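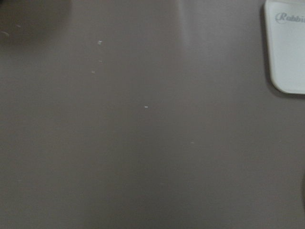
Wrist camera, plain table and one corner of the white item.

Most gripper comparisons I read report success over 1000 grasps and say little about the camera. I think that is backwards. A wrist view with so little texture gives a controller almost nothing to hold on to.

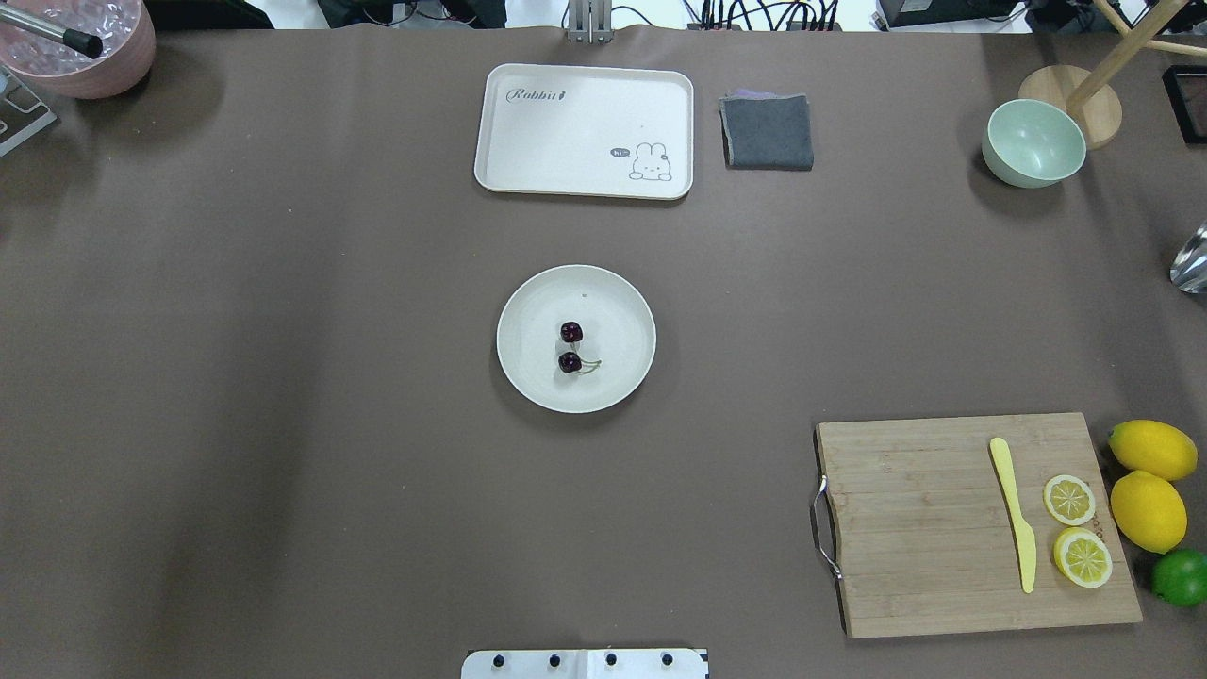

Head camera, same table: cherries on the plate, lemon slices on the board.

At Codel we would score the two views separately – then argue about fingers.

Senan Mac Giolla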